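Filtering your gripper demos before you train on them

If you've been collecting demos with hand-held grippers and your policy still fumbles everything, have a look at your data before you touch the network. I spent most of June fiddling with learning rates on the Wellero project, and the thing that finally moved our numbers was a boring filtering pass (sorry!). I've written it up the way I run it now, so you can pinch whatever's useful.

You'll need your episodes already synced, with gripper width and pose on the same clock as the video. If yours aren't, sort that first. I use Zelonby for it, but any tool that gives you one row per video frame will do.

Step 1. Trim the dead ends. People press record, scratch their nose, then start. I cut everything before the fingers first move more than 12 mm, and do the same at the tail. It's crude, but it got rid of heaps of rubbish where the policy was basically learning to hover.

Step 2. Find the grasp. Plot gripper width over time and look for the plateau, where the fingers have stopped closing because there's something between them. Grab the video frame from the middle of each plateau and save it out as a still. You want to be able to tell at a glance what's being held and which way up it is.
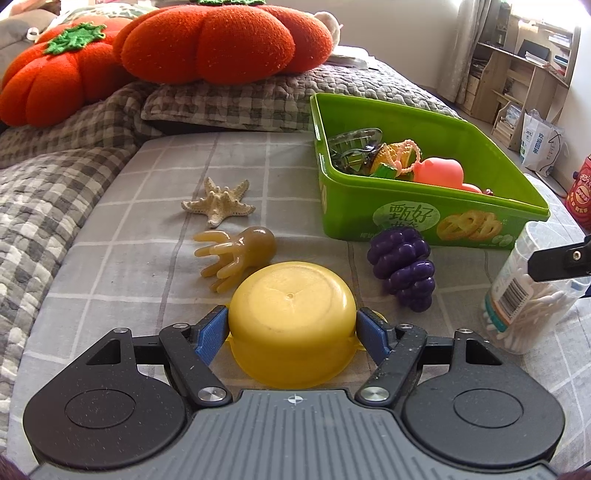

Plateau still from a bed-top episode: yellow bowl held upside down between the blue pads.

Step 3. Label the stills. I know, I know, but it's quick once you're in the swing of it. I write the object, its orientation and whether a second gripper is in view. Orientation is the one I used to skip, and I regretted it: our upside-down bowls and right-way-up bowls were all lumped together as "bowl", so the policy split the difference and went for somewhere in between. Clutter is worth a yes/no column as well, especially if you film on beds and couches like we do.

Step 4. Balance, then train. We started with 1,549 episodes and I capped each object-and-orientation pair so the easy ones didn't swamp the rest. That left 440. Yes, it hurt to throw out so much! I trained on the small set and on the full set with the same seed and the same 500 epochs, and the small one was clearly better at picking up bowls on our test bench in Drarnbridge. Soft toys came out the same either way, and I haven't worked out why yet.

Step 5. Put some back. Add the leftovers in small batches and retrain after each one, keeping the colour augmentation fixed while you do it. If the score drops, go and watch that batch. My worst one had a clock offset in it, which I'd never have spotted from the loss curve.

The plateau finder is a short script in the Đào repo, under tools. It assumes width in millimetres, so convert first if your logs are in metres.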